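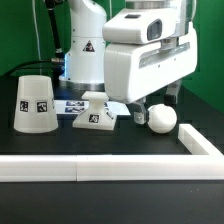 Payment firm moving my account to a new entity, do I have to agree?

Fotini Liapis
I run a small online shop and take card payments through Vachon. In May they wrote that my contract is moving to a sister company, Skodutia, licensed in another country. They gave me 2 months' notice. Do I have to sign anything, and is my balance still protected?
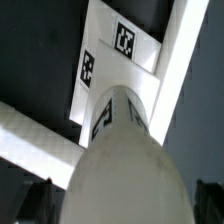 Esko Koskela
Check your contract for a transfer clause. Many let the firm move you without a signature as long as it gives notice, and you can usually close the account before the date.
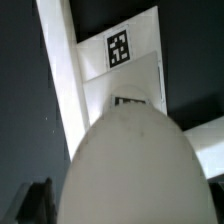 Protection depends on the new license, so look Skodutia up in the regulator's public register. The name and license number should match the letter exactly. They should also be easy to find on its website — as plain to see as the black-and-white square near the top of the white panel in the photo. Ask in writing where customer money is held. 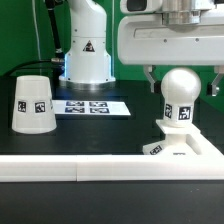 If they don't answer, keep the balance low. I never left more than 200 in mine during the switch, and new payouts took 24 hours to show up.

Kevetcombe
Had the same letter from Jesitz. Did nothing, it moved over by itself. The fee went up by 25 cents though.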